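Counting heads for Cunudden

March 4, 2024

I went to another rally at the weekend, my second this winter, and as usual I have come home with sore feet and more questions than I set out with. If you only want to know whether I think the Cunudden detainees should be released, the answer is yes, and you can stop reading.

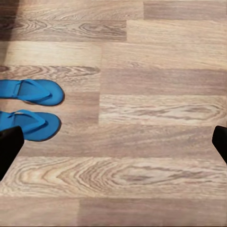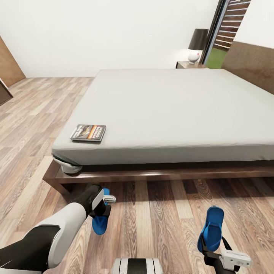 Filed under: Protest and politics

For anyone who hasn't followed it (and going by my neighbours, that's everyone), Cunudden is a farming district in the hills, and the government of the country it belongs to wants a reservoir there. People objected. There were marches, then there were arrests, and last June the police went into three villages overnight and took away a large number of men and a smaller number of women. Most have not been charged with anything. The families abroad have been trying to get somebody to take notice ever since, and a fair few of those families live in Mullutbridge, which is how I came to hear of it.

The plan was to gather outside the trade office on Erdem Street, hand in a letter, and then walk down to the square for speeches. I've no objection to the plan, although I did ask what a trade office was supposed to do about prisoners. The answer I got was that the company building the dam, Grelavora, has its export guarantees looked after from that building. I asked who had confirmed that and was told it was well known. I've spent a fair part of my life being told things are well known. It may be perfectly true. I have looked at the public register since and found Grelavora mentioned in connection with a cement contract and a road, neither of which is a dam. Perhaps there's another register. If a reader can point me to it, the comments are open.

Anyway, the letter. Two people were allowed up to the door with it. A man in a fleece took it off them, said thank you and went back inside. Everybody cheered. I cheered as well, it was cold, but I couldn't tell you what we were cheering. Nobody had asked him his name or his job, and he hadn't signed for it. When I worked for the council we had a tray for that sort of letter, and I know how often the tray was emptied.

Now the numbers, which is what I really wanted to write about.

The organisers' post that evening said "hundreds". The local paper's website said "a small group". The police, when I rang the press line, said they didn't give estimates for static gatherings, and when I said it hadn't been static, it had walked to the square, the woman said they didn't give estimates for those either.

So here is mine. I stood on the steps of the old bank and counted people as they turned the corner out of Erdem Street, and I got 108. I did it with a clicker, the sort they use on the door of nightclubs, and I have reasonable faith in it. I may have missed a few children, and I didn't count the people waiting at the bus stop who got swept up in it for a minute or so and then got on the bus. That is a respectable turnout for a cause most of the town can't find on a map. It isn't "hundreds", though, and I wish they hadn't said so.

I've been told off for this before. After the first rally I wrote that I'd counted fewer than a hundred and somebody emailed to say I was doing the regime's work for it. I don't see how. If you say hundreds and somebody from the embassy was standing across the road with a phone, and I assume somebody was, then they have a film of it and you have been caught exaggerating. Next time you say that a man was beaten in custody they'll bring out the film. I would rather we were dull and right.

The same goes for the list. There is a list of the detained, printed on both sides of a sheet, and it was being handed out with the flyers. The heading says 203 names. I sat in the café afterwards with a pot of tea and went down it with a biro, and there are several that look to me like the same person spelt two ways. That's no surprise when names are being taken down over bad phone lines from frightened relatives and then put into another alphabet. But there's no date on the sheet, and there's nothing to say who compiled it, or whether those who were let out in the autumn have been taken off. I asked one of the stewards and he said it was the latest one. Latest as of when? He didn't know, and he had a megaphone to carry, so I let him go.

The speeches were a mixed bag. A councillor told us he stood shoulder to shoulder with the people of Cunudden, and pronounced it in a way that made the people of Cunudden in front of me look at each other. He then talked for some time about the bus lane. A student read a poem. There was a long address from a man representing a federation of federations, who called for an international inquiry, sanctions, a boycott of Grelavora, the recall of the ambassador and a day of action. I wrote them all down and put a question mark by each. What is there to boycott? As far as I can find out, Grelavora makes turbines and pours concrete. I can't remember the last time I bought either.

The exception was Efraín Villca. He isn't from Cunudden at all. He came here years ago after a different dam in a different country, and he was asked to say a few words because he'd been through it. He spoke without notes and the megaphone was playing up, so I only have bits. He said that in his valley they'd had marches too, and that what got his cousin out of prison in the end was a clerk at a court who was sent the same letter every week, with the same case number on it, until it became more trouble to leave it than to answer it. He told us to pick one name each and learn to spell it. Then he gave the megaphone back. The applause was thinner than the councillor got.

I went and found him afterwards to check I'd heard him properly, and I had, apart from the clerk, who was a deputy registrar. I asked whether he thought it would work here. He shrugged and said it hadn't worked for his cousin's friend, who was in the next cell and had just as many letters. I was glad he said so. I've had my fill of people who are certain.

There is a fund as well. A bucket went round and there's an online page with a target and a little bar that fills up. It says the money goes to "legal support and families". I put in a fiver and then, being who I am, wrote to ask which lawyers, and how the money gets there when the banks in the district have been shut to transfers from abroad. I've had a reply thanking me for my solidarity. I've written again. I'm not accusing anybody of anything, and I know there may be people carrying cash who can't be named on a web page. In that case say so. "We can't tell you how, for their safety" is an answer I'd accept. A heart emoji isn't.

What did the day do, then? The paper gave it four lines, under a piece on parking charges. Our MP has put out a statement saying she is "monitoring developments", the same words she used in the autumn, so I suppose the developments are being thoroughly monitored. The government over there has said nothing whatever. On the other side of the scales, a woman standing next to me, whose brother is on the list (once, spelt correctly), said it was the first time since the summer she'd spoken to strangers about him. She didn't look like somebody who was bothered how many of us there were. I've thought about that a fair bit since and I still think the count should have been right.

I've picked my name. I won't put it on here until I've checked with the family. The letter will go to the district court, second class, and I'll keep copies. If I hear anything back I'll post it in full, including if it's rude.

There's talk of another rally when the weather improves, with a target of 100 extra people on top of whoever came this time, whatever number that's being taken to be. I'll be on the bank steps with the clicker. If the organisers want to come and stand with me and count as well, they'd be welcome, and we could publish the two figures side by side.

Comments are moderated because of what happened under the library post. Please don't paste the list in.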